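Two Grippers, One Mug: Montserrat Carrasco on Choosing Fingers Before Buying Them

Mar 3, 2018 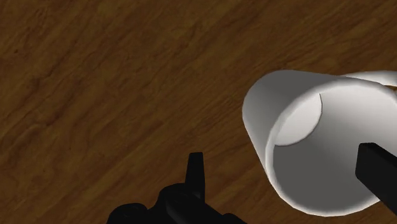 Vallejo would have skipped the simulator and gone straight to the bench, and told Carrasco so when the project began. Simulated contact flatters every gripper, the argument went, and a week of real mugs is worth more than any number of rendered ones.

Carrasco does not entirely disagree. "The friction numbers are guesses," she said. "I would never quote a simulated grip force to a customer. But I had 2 grippers to compare and one arm to put them on, and changing them over takes most of a morning."

The two candidates were the Fetley, a parallel gripper with slim fingertips, and the Hano, which has wider pads and closes faster. Both were run through 4000 simulated grasps on the same mug model, with the mug turned to a new position each time. The view used for checking came from a virtual camera mounted close to the fingers.

"Upright mugs told us very little," Carrasco said. "Both grippers can take an upright mug by the wall. Put it on its side and you start to see differences. The Hano pads kept hitting the handle on the way in."

The Fetley dropped fewer mugs but took longer over each one, almost 8 seconds from approach to lift. She puts part of that down to the controller, which was set up with cautious speeds in October and never retuned.

She was also asked about the camera. With it so near the hand, a finger can cover part of the rim just when the position matters most. "We tried moving it back and lost detail on the lip," she said. "I would like a second camera off to the side. That's a budget question."

Bench tests at Mondier are next, with the Fetley going on the arm first. Carrasco has asked for 4 different mugs, one of them with a thick handle. Vallejo will be running the tests.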